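Koditz Stacking Tubs for Kitchens, Laundries and Community Halls
February
By Séverine Hervieu

The Koditz range of open tubs is supplied by Molura to schools, day centres, parish halls and care homes across the region. It has been part of our catalogue for five years and remains one of the lines most often reordered by catering and housekeeping departments.

Each tub is moulded in a single piece, without seams or joints in which dirt may collect. The rim is turned outwards to provide a firm hold when the tub is full, and the base is flat so that it will stand steadily on a worktop, a trolley or the floor. Empty tubs nest inside one another for storage.

Colour coding

Many of our customers assign a colour to each type of work in order to keep food, linen and cleaning materials apart. The choice of scheme rests with the customer, although we recommend that it be written down and displayed where staff can see it. Colours may be mixed within an order at no extra charge. A printed wall chart, the Avora chart, may be requested with any first order.

Care and cleaning

Tubs should be washed in warm water with a mild detergent and left to dry upside down. Abrasive pads will dull the surface over time and are not covered by the guarantee. The tubs are not suitable for use in an oven or microwave, and boiling water should not be poured directly into them.

Ordering

The catalogue reference for the standard tub is 583. Orders are accepted in packs of 3, and a mixed pack counts as a single item for delivery purposes. Deliveries leave the Tipoki depot every Wednesday - orders received after noon on the previous day will be held until the following week. Institutions with an existing account may order by telephone or in writing. Enquiries about larger contracts should be addressed to Chaminda Howlader in the supply office.

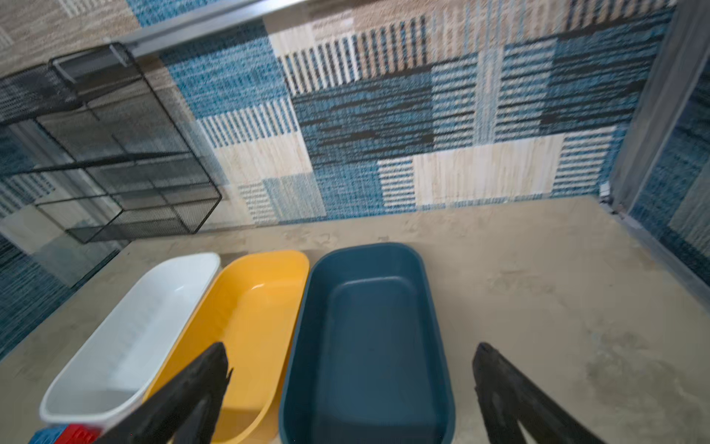 Can the tubs be bought with lids?

Lids are sold separately and fit every colour in the standard size. They should be ordered at the same time as the tubs where possible, as they are packed together at the depot.

Tubs found to be faulty on arrival will be replaced without charge, provided that the supply office is informed within five working days and the delivery note is kept.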